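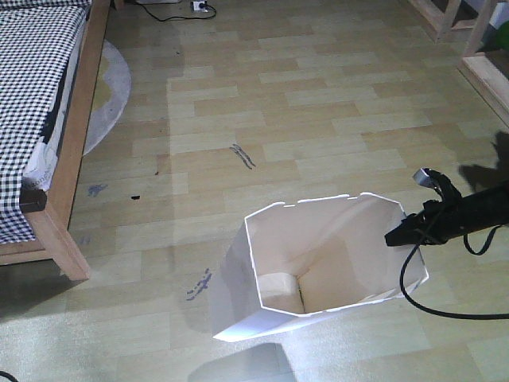 Page last changed: 2019-09-15

Visit to the Temevon packaging workshop, Kurkberg

We went in April, on the open day. The workshop is a short walk uphill from the bus stop and the sign is easy to miss. Entry was free, and tea was 2 euros in the yard.

The ground floor is the folding room. Temevon makes small runs of paper containers for shops, mostly white, and the one I spent longest looking at was standing open on the floor. The mouth has something like eight sides, made by the folded panels. Along the top rim there are little notches and gaps where the paper has been creased or cut, and inside it is plain bright white. A small beige block lay at the bottom.

The floor is wood-look laminate in several pale shades, with a fair few marks on it.

Upstairs is the Wickramasinghe room, named after the first owner. It has 31 sample containers on shelves, some older than the building. The labels were hard to read without my glasses. The talk lasted longer than the programme said and covered paper weights, glue and the Flusier range, which is sold flat in packs of 100.

Visitors could fold one to take home. Mine leaned badly. I had a second go and that one now holds clothes pegs.

The stairs are steep and there is no lift. Parking is at the lower gate. The last bus back leaves before the doors close, so check the times first.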